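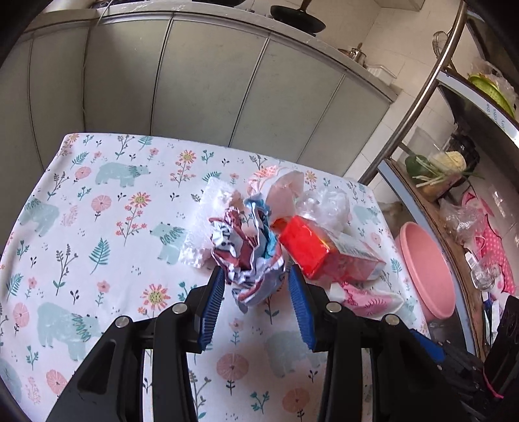 Can't get Kaczorowski to open the gate in Fornstead??

Joni Halonen, 26 December 2024

So I'm on the smuggler quest and he just repeats his "come back after dark" line. I waited till night, tried twice, nothing. I have 232 gold and the Stomov letter. Did I break it?

Dulce Ventura
Did you read the letter, or only pick it up? I had the same thing on my first run - open it in your inventory, then talk to him again. Also he wants 30 gold if you sided with the miners, so keep some on you!

trekano_961
had this in august, reloaded and it worked

Joni Halonen
Reading it did it, thank you!! He still charged me though.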